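# Gripper tips, after the pig strap business

Notes from the Closthorpe flat, typed up fast before I forget. We use the hand-held gripper for tidying runs, toys into the bin mostly, and last month it went wrong in a way that could of been worse. So, tips. 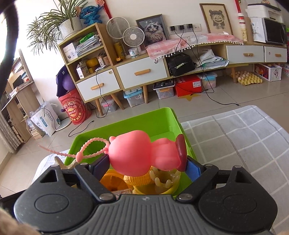

What happened. Toy with a loop strap on it. Jaws closed on the strap as well as the toy, strap worked its way down the side of one jaw and wound itself in by the pivot. Jaws stopped half shut. I kept squeezing (don't). Motor kept pushing, got hot, smell of warm plastic, then it cut out. Thumb was in there by then, trying to hook the strap free. When the cut-out reset, the jaws moved. Nasty pinch, blood blister, nothing worse.

## If it jams

- Let go of the trigger. First thing, always.
- Battery out or plug out. Switching off at the handle is NOT enough, ours wakes up again when the cut-out resets.
- Wait 12 minutes. The motor housing holds its heat, you can't tell through the case.
- Then fingers. Better, a crochet hook or the blunt end of a teaspoon.
- Pull the strap back the way it went in. Cut it if it won't come. A toy strap is cheaper than a gearbox.
- Don't prise the jaws apart with a screwdriver. Did that on the old one, bent jaw, never closed square again.

## Before you start

Straps, loops, ribbons, tails. Anything that dangles. Tuck in, tape down or take off. A beaded loop like the one on the pink pig is a pain, the beads catch and then they ride along the edge. Now I pick that pig up by the body, side on, with the strap end trailing away from the jaws. Or I do it by hand.

Squashy rubber things: less squeeze than you think. They bulge into the jaw and you get the same half-shut stall without any strap at all. Ours was set for hard blocks out of the box. There's a force setting on the Skosport controller, three clicks down is plenty for rubber.

Knobbly toys, spiky ring ones and so on, go for the middle and not a knob. They twist out otherwise and ping across the floor.

Rope toys. Check for loose ends, trim with scissors. A single thread round the pivot does as much harm as a strap, just takes longer.

## Screws

Found two loose on the jaws when I stripped it down. Probably why the strap got in at all, there was a gap you could slide a bank card into. Now checked every 30 runs. Snug, then a touch more, no gorilla stuff. Dab of the blue threadlock if they keep backing out, but keep it off the plastic, it crazes it.

Lay the screws on a strip of masking tape in the order they came out. They are not all the same length on ours. Put a long one in a short hole and it rubs on the inside, ask me how I know.

## Pads

Wipe with a damp cloth, drop of washing-up liquid, dry properly. No white spirit. Rubber toys leave a sort of film and then everything slips, so you squeeze harder, so it stalls. Same fault by another road. Talc off the toys does it too.

## Where you work

- Bin on the floor, not on the bed. You want to be able to drop the thing without it bouncing.
- Fill the bin two thirds at most. Over the rim and toys snag on each other on the way in.
- Cables up out of reach. If yours hang down a wall, clip them. A gripper doesn't know a strap from a flex.
- Fans off while you're doing it. Light straps and ribbons blow about.
- Kids and pets out of the room untill the battery's out. Ours thinks it's a crocodile and puts hands in it.
- Eggs: somewhere else entirely. No further comment.

## Replacement bits

Ornbridge do the pivot bushes, pack of two, took ages but they fit. Tatlı do a soft pad set that I like better than the originals for rubber, worse for blocks. Don't buy the no-name jaws, the holes were out by a whisker and I had to file them.

Book says service at 3,000 closes. Mine jammed well before that, so I wouldn't wait. If you hear a click at the bottom of the squeeze, or it takes longer to open than to shut, stop and look in the pivot with a torch. Fluff, usually. Hair sometimes.

## Still not sorted

Cut-out resets by itself after 45 seconds. I'd want a button you have to press. Have written to Skosport, no reply yet. Till then there's a bit of red tape on the handle that says BATTERY OUT FIRST and the teaspoon lives in the same drawer.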